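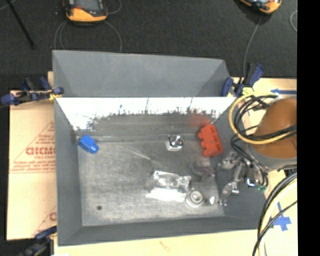 主题:Re: 六月开放日,抓取台那一场怎么样?

各位好,

拖了几天才回信,实在抱歉,回来以后一直在补落下的活儿,今天下午四点多总算能坐下来慢慢写了。先把 Nam-gil Won 上次的信引在下面,省得大家再翻。

> Nam-gil Won 写道:
> 听说你们几位去了 Tanasmont 的开放日,真羡慕!我这边走不开。想请教两件事:一是 Luster 那个抓取演示到底抓些什么,是不是还是那种整整齐齐的方块?二是现场让不让人提问,讲解的人懂不懂行?我们 Drirkden 这边秋天也想办一场,正发愁桌上该摆什么。

先说第一件。方块是有的,一块橙红色的积木,带圆凸点的那种,不过跟它放在一起的东西可杂了:一个蓝色的小塑料夹子,一个亮闪闪的六角螺母,一个垫圈,还有一团揉皱的银色包装纸。我自己最爱看的就是螺母和那团包装纸,都反光,形状又差那么多,在我们实验室里这两样一向最让人头疼。料箱是木头的,刷了灰漆,四面内壁都是斜的,箱底的漆已经斑斑驳驳,一看就让人觉得亲切(我们自己那只也差不多是这副样子)。箱子用蓝色的夹具夹着固定,办法很朴素,我回来就跟同事说,咱们也别再画什么专用底座的图纸了。

Hrvoje Krasniqi 那天带队,我们一行 13 个人,挤在一起听了 70 分钟,中间居然没有人溜出去喝咖啡!演示一共做了六轮。垫圈那一轮我看得最紧张,它平平地贴着箱底,指尖要压得很低才够得着,前两次都滑开了,第三次才夹起来,后排还有人鼓掌。包装纸反倒一次就成功,我原以为会反过来的,看来经验也不能全信。

再说第二件。提问完全放开,随时可以打断。讲解的是 Dimitriou 那边派来的一位年轻工程师,说话慢条斯理,问到不清楚的地方就老老实实说不清楚,回头查了再写信告诉你。我问了线缆的事,因为夹爪旁边那一大束黑线绕来绕去,外面还套着一大圈黄线,我总担心转到某个角度会扯住。他说他们在程序里限制了腕部的转角,线也特意留了余量,用到现在换过一次。这一条我觉得对 Nam-gil 很有用,你们那台臂伸得更远,线一定要早点考虑。

至于秋天摆什么,我的意见是从抽屉里随手抓一把就很好,有软有硬,有亮有暗,大小别差太多。观众对家里也有的小东西格外有兴趣,有位带孩子来的妈妈站在那里看了好久,孩子一直嚷着要看它再抓一次积木。另外建议每一批控制在十来个人,再多后面的人就只能看前面人的后脑勺了。

还有件小事:Hrvoje 那里存着讲解用的讲义,想要的直接给他写信。谁那天捡到一把灰色折叠伞也请告诉我一声,多半是我落在门口的。

祝大家夏天过得舒服,Nam-gil,定下日子千万早点通知我们!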